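Odds and ends from the shed
Photos and captions by Marta Zakharchenko

Every March I go through whatever has piled up over summer and decide what to give away. My sister always wants something back! By now the clear-out has a page of its own. Click through in any order you like – the bigger versions are slow to load, sorry.

The grey bin

This old bin is my favourite of the lot, scuffed floor, worn coating and all. I love how a light blue dolphin can end up beside a long-handled brush and neither looks out of place. The brush has a blue oval in the grip and a puffy yellow-olive head, and I'm very tempted to keep it for the bathroom. The dolphin is already promised to Yaryna's little one, who has named it Skutent for reasons of her own.
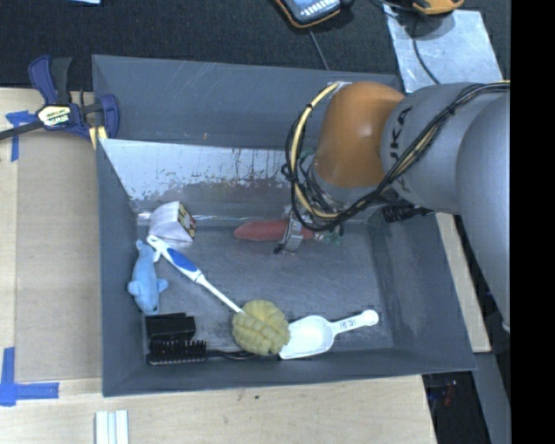 What's going where

Soft toys get a gentle wash and go to Yaryna first, then the toy library. Brushes and kitchen bits go to Orysia, who is setting up a place with 2 flatmates and owns one saucepan between the 3 of them. Anything in a packet gets its label checked before it leaves the house. If you've got your eye on something, leave a comment with its colour and I'll put it aside for you – I'm home most afternoons.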